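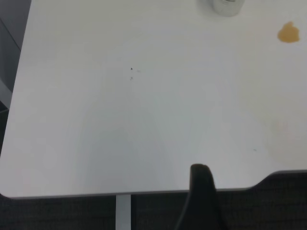 Digest de la liste, volume 18, numéro 4

Objet : Re: Essuyer une table, est-ce que c'est gagné ?

Bonjour à toutes et à tous,

Je rebondis sur le message de dimanche, que je recopie en partie :

> J'ai suivi les échanges sur les bras de table et je reste un peu sur ma faim. On nous
> montre des machines qui plient des serviettes, mais chez nous, à l'atelier de Pumville,
> la corvée qui revient tous les jours, c'est le nettoyage des plans de travail. Est-ce que
> quelqu'un a un système qui sait faire ça sans qu'on reste à côté ? Je ne parle pas
> d'un plateau vide passé à la raclette, je parle d'une vraie table après la pause.

Quelle bonne question ! On travaille exactement là-dessus à Dunum depuis l'automne, et je peux vous dire où on en est. La réponse courte : oui pour une partie, pas encore pour le reste, et c'est la frontière entre les deux qui est passionnante.

La photo en tête montre le genre de travail dont je parle, prise depuis le poignet du bras. Une tache ambrée vers le fond, à côté d'un récipient gris argenté, quelques points sombres minuscules au milieu du plateau. Pour vous et moi, c'est dix secondes d'éponge. Pour la machine, il y a déjà quatre ou cinq problèmes empilés !

La tache, d'abord. La repérer sur du blanc, ça marche très bien maintenant. Savoir si elle est sèche ou liquide, donc s'il faut frotter ou absorber, c'est une autre histoire : à l'image seule, notre programme (on l'appelle Zollel) se trompe encore souvent. On lui laisse faire un premier passage léger, puis il regarde de nouveau et décide. C'est lent, mais quel plaisir de le voir revenir tout seul sur un coin mal essuyé.

Les miettes, ensuite. Les plus petites se confondent avec les ombres et le bruit du capteur. On a étiqueté 2 000 vues à la main cet hiver, dont 800 où il n'y avait rien du tout à ramasser, et ce sont ces 800-là qui nous ont le plus aidés : avant, le bras partait nettoyer des ombres avec un sérieux admirable.

Reste le bord. Nos plateaux ont un coin arrondi et une découpe à l'avant, et le geste naturel — pousser vers soi et rattraper dans la main — demande deux mains ou un bac bien placé. Pour l'instant, on ramène vers le milieu et on pince le chiffon. Si quelqu'un a mieux, je prends !

Quant aux objets posés, on les contourne avec une marge. Les soulever, essuyer dessous et les reposer au même endroit, on y arrive quand ils sont seuls et bien dégagés. Une table encombrée, non.

Donc, pour Pumville : si vos tables sont à peu près débarrassées, je pense que vous pouvez essayer dès maintenant, avec quelqu'un dans la pièce. Sans surveillance, j'attendrais. Le groupe de Benítez avance vite sur le contact et la force d'appui, et j'aimerais beaucoup comparer nos chiffons avec les leurs (microfibre ras chez nous, après bien des essais).

Je peux partager la grille d'étiquetage, écrivez-moi hors liste ou ici, comme vous préférez. Et envoyez des photos de vos tables sales, on en manque toujours.

Bien cordialement,
l'équipe Zollel, Dunum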